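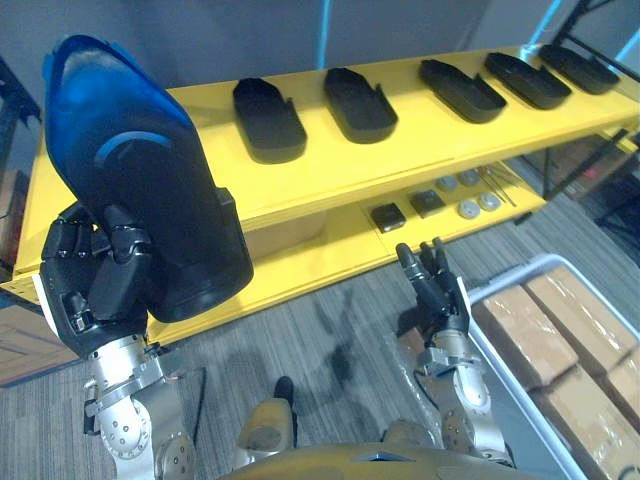
I love a good fault report, and the one Nima Khosravi wrote at Codbridge in October is a beauty! On cycle 498 of a shoe-handling run, the left hand kept squeezing after the stop command, for 5 full seconds, while the arm itself froze exactly as it should. No one was hurt. The shoe was.

The cause was dull (a grip command stuck in a queue), and a lot of people would have patched it before lunch and kept quiet. Nima published the log, all 63 lines of it, and Sølve Lunde's crew at Skedura found the same bug in their own hands that afternoon.

So here's my plea: share your failures! We test the arm's stop button over and over and barely think about the fingers, even though the fingers are what hold things, and one day may hold ours. Run 30 stops mid-grip and post what you get, ugly bits and all. I'd read every one.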